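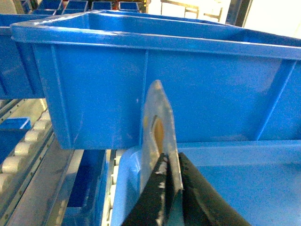

파란색 플라스틱 상자

수신: Drirnard 지역체육기금 사업 담당
발신: Ramiva 생활체육회 사무국
건: 성인 배드민턴·탁구 교류 리그 중간 진행 보고 (3월분까지)

## 1. 진행 현황

리그는 2월에 참가 신청을 마감했고 3월 첫째 주부터 경기를 시작했다. 배드민턴과 탁구 두 종목을 합쳐 16개 팀이 등록했다. 신청서에 적은 목표와 같은 수다. 다만 종목별 구성은 계획과 다르다. 탁구 쪽 신청이 예상보다 많았고 배드민턴은 마감 직전까지 팀이 차지 않아 개인 신청자를 묶어 혼합 팀을 꾸렸다. 혼합 팀은 연습 시간이 부족하다는 의견을 냈고, 4월부터 저녁 7시 이전 시간대를 연습용으로 배정한다.

경기는 Noller 체육관과 Boonyarit 복지관 강당에서 나누어 진행한다. Noller 체육관은 배드민턴, Boonyarit 강당은 탁구 전용이다. 강당은 천장 조명이 탁구대 한쪽으로 치우쳐 있어 대 배치를 한 번 바꾸었다. 바꾼 뒤로 같은 내용의 민원은 들어오지 않았다.

## 2. 인력

경기 운영은 Pacita Macaraeg가 맡고 있다. 대진표 작성, 결과 집계, 심판 배정까지 포함한다. 심판 교육은 Marianna Wilczyńska가 담당하며 3월에 두 차례 실시했다. 첫 교육은 규칙 개정 사항, 두 번째는 기록지 작성과 이의 신청 처리 절차를 다루었다. 수료자는 모두 실제 경기에 배정되었다.

탁구 심판은 아직 모자란다. 현재는 경기가 없는 팀에서 한 명씩 차출해 메우고 있으나 선수들의 부담이 크다. 인근 동호회에 협조 공문을 보냈고 회신을 기다리는 중이다.

## 3. 예산 집행

지금까지 지원금의 40%를 집행했다. 대관료 비중이 가장 크고 셔틀콕과 탁구공 구입비, 심판 수당이 그다음이다. 대관료는 계획 범위 안에 있다. 셔틀콕은 소모가 빨라 당초 산정한 분기 물량을 3월 중순에 거의 다 썼다. 4월 이후에는 연습용과 경기용을 구분해 연습에는 저가 제품을 쓰기로 했다. 이로 인한 항목 간 전용은 발생하지 않았다.

안전 물품 항목에서는 냉찜질 팩과 압박 붕대를 구입했다. 단체 상해보험은 개막 전에 가입을 마쳤다.

## 4. 문제와 조치

- 경기 지연: 앞 경기가 길어지면서 마지막 경기가 밤 10시를 넘긴 날이 있었다. 경기 사이 간격을 조정하고 준비운동은 옆 공간에서 미리 하도록 안내했다.
- 결과 게시: 초반에 순위표 갱신이 늦었다. 지금은 경기 다음 날 정오까지 게시한다.
- 기권: 탁구 한 팀이 인원 부족으로 두 경기를 치르지 못했다. 규정에 따라 몰수 처리했고, 해당 팀은 선수를 보충해 복귀했다.
- 주차: Noller 체육관 주차장은 수영장 이용객과 시간이 겹친다. 체육관 측과 협의하고 있으며 아직 정해진 것은 없다.

## 5. 다음 기간 계획

4월에는 조별 예선을 마치고 종목별 순위 결정전 대진을 확정한다. 결정전은 5월에 두 종목을 같은 장소에서 여는 방안을 검토하고 있다. Noller 체육관에 탁구대를 옮겨야 해서 운반비 견적을 받는 중이다. 금액이 예비비 한도를 넘으면 기존대로 장소를 나누어 치른다.

참가자 설문은 예선 종료 직후에 실시한다. 문항 초안은 Macaraeg가 작성했고, 기금 측에서 추가할 문항이 있으면 예선 종료 전까지 알려 주기 바란다. 집행 내역과 증빙 사본은 별도로 제출한다.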